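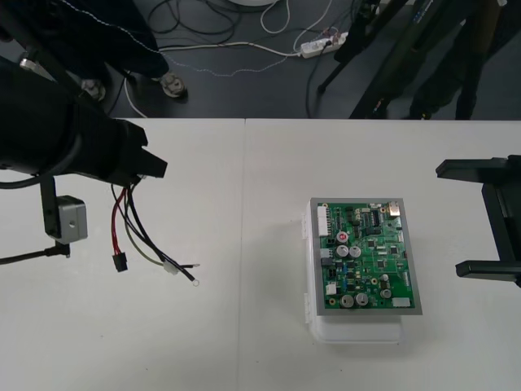

¿Qué es un mazo de cables?

Es un conjunto de conductores aislados, cortados a medida y terminados en conectores o terminales, que se prepara aparte y se monta en el equipo como una sola pieza. También se le llama arnés.

Capítulo 5. Mazos de cables y placas en el banco de trabajo

5.1. Lo que se estudia en este capítulo

En los capítulos anteriores se han visto los componentes por separado y su soldadura sobre la placa. Ahora pasamos a las conexiones entre la placa y el resto del equipo. Una fuente de alimentación, un variador pequeño o el mando de una caldera llevan casi siempre una placa principal y varios mazos que la unen a la red, a los sensores y al panel frontal. Buena parte de las averías que llegan a un taller no están en la placa. Están en un terminal mal engastado, en un conector que no entró hasta el fondo o en un hilo que quedó tirante.

El alumno aprenderá a reconocer las partes de un mazo, a colocar la placa y el mazo sobre la mesa antes de empezar, a conectar y desconectar sin dañar los contactos y a anotar lo que ha hecho. El engaste con tenaza se deja para el capítulo 6. Las medidas de continuidad se tratan en el apartado 5.7, y para seguirlas hace falta haber leído el capítulo 2.

5.2. Partes de un mazo

Los conductores se distinguen primero por el color del aislante. El par rojo y negro se usa con mucha frecuencia para la alimentación en corriente continua, con el rojo en el positivo. El verde y los tonos parecidos pueden ser una señal o una masa según el fabricante, de modo que el color orienta, pero el esquema manda. En un mazo con varios hilos negros no hay otra forma de saber adónde va cada uno que seguirlo con los dedos y comprobarlo después con el polímetro.

En los extremos se encuentran estas terminaciones:

Conector de varias vías. Un cuerpo de plástico con varios contactos en su interior. Suele llevar una pestaña o una forma asimétrica que impide meterlo al revés.

Terminal de anilla. Se sujeta con un tornillo y su tuerca. Es lo habitual para las conexiones a chasis.

Terminal de punta. Entra en una regleta o en una borna.

Conector circular de panel. Tiene cuerpo metálico y se fija a la pared del equipo, a veces con una brida cuadrada y cuatro tornillos. Los hilos salen por detrás.

Extremo pelado. El hilo queda sin terminar, a la espera de un terminal o de una soldadura.

Un mismo mazo puede reunir varias de estas terminaciones, y los hilos no tienen por qué medir lo mismo. Cada uno tiene la longitud que necesita para llegar a su sitio con una pequeña holgura.
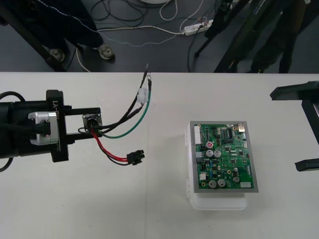

La holgura se calcula con el equipo abierto. Si el hilo llega justo, al cerrar la tapa tirará del conector; si sobra demasiado, acabará pillado entre dos piezas o apoyado en un radiador. En las prácticas de este libro se dejan 64 milímetros de más en los hilos que pasan por una bisagra y bastante menos en los demás. Quien repare un equipo ajeno debe respetar la longitud original aunque le parezca excesiva.

5.3. La placa en la mesa

Una placa con componentes nunca se deja directamente sobre una superficie conductora ni sobre restos de hilo o estaño. Las patillas asoman por la cara inferior y cualquier recorte puede unir dos pistas. Lo correcto es que la placa descanse en un marco o bandeja que la sujete por los bordes y que el conjunto quede algo levantado. Una caja de plástico con la tapa plana sirve bien como apoyo, siempre que no se mueva al empujar un conector. Conviene comprobarlo antes con la mano: se presiona el marco por una esquina y se mira si bascula.

Si el marco es metálico, hay que fijarse en si toca alguna pista o algún punto de soldadura próximo al borde. En muchas placas el marco está unido a masa a propósito y el esquema lo indica.

La placa se orienta de manera que los conectores que se van a usar queden del lado del mazo. Así los hilos no pasan por encima de los componentes. Los condensadores electrolíticos, que son los cilindros más altos de muchas placas, se golpean con facilidad y sus patillas se rompen sin que se note desde arriba. Además pueden conservar carga después de desconectar la alimentación. Antes de tocar una placa que haya estado en servicio se mide la tensión entre los bornes de los condensadores grandes, y si en alguno de ellos queda tensión se descarga con una resistencia adecuada. Un condensador marcado para 200 voltios merece esta precaución siempre.

5.4. Conectar y desconectar

El conector se toma por el cuerpo de plástico, nunca por los hilos. Se presenta delante de su pareja, se comprueba la posición de la pestaña y se empuja en línea recta hasta notar el tope. Cuando el conector no entra, se retira y se mira; forzarlo dobla los contactos. En las regletas de muchos pines, una inclinación pequeña basta para que el primer pin quede fuera de su alojamiento. 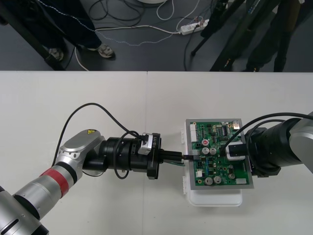 Figura 5.1. Conector negro a la altura del borde de la placa, que está montada en un marco metálico gris.

Para desconectar se sigue el orden contrario. Primero se libera la pestaña, si la hay, y después se tira del cuerpo, también en línea recta. En los conectores viejos el plástico puede estar quebradizo. Se sujeta entonces la placa con la otra mano, por el marco, para que el tirón no pase a las soldaduras.

Los conectores de la misma forma se marcan antes de soltarlos. Basta una tira de cinta en cada hilo y el mismo número escrito junto a la base. En el taller de Samden, donde se prepararon los ejercicios de esta parte, se pide además un dibujo a mano alzada de la placa con la posición de cada conector.

5.5. Orden de la mesa

El mazo se extiende a un lado de la placa y los hilos se abren en abanico, sin cruces, hasta que se ve cada extremo. El conector más pesado se apoya en la mesa para que no arrastre a los demás.
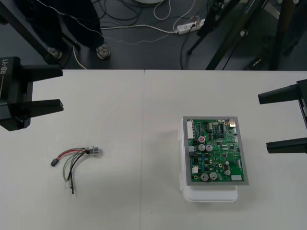 Con el mazo extendido se hace una primera revisión a simple vista. Se buscan cortes en el aislante, hilos sueltos en los terminales y contactos hundidos dentro de los conectores. Una superficie clara ayuda mucho, porque los hilos finos y las puntas estañadas se distinguen mal sobre madera oscura. Las herramientas que no se usan vuelven al panel.

5.6. La ficha de trabajo

Cada mazo lleva una ficha. La que se usa en este libro sigue el modelo que redactó Notburga Nägeli para los cursos de Hollenstein y tiene cuatro columnas: número de hilo, color, terminación en el origen y terminación en el destino. Debajo se escribe la referencia del mazo, por ejemplo 2491, y la de la placa a la que corresponde, por ejemplo 3363. La ficha se rellena con bolígrafo durante el trabajo y se firma al terminar la medida de continuidad.

Si un hilo se sustituye, se tacha la línea antigua con un solo trazo y se escribe otra debajo. El dato anterior tiene que poder leerse. En el ejercicio 5.3 se entrega una ficha con dos errores y se pide localizarlos con el mazo delante, sin consultar el esquema.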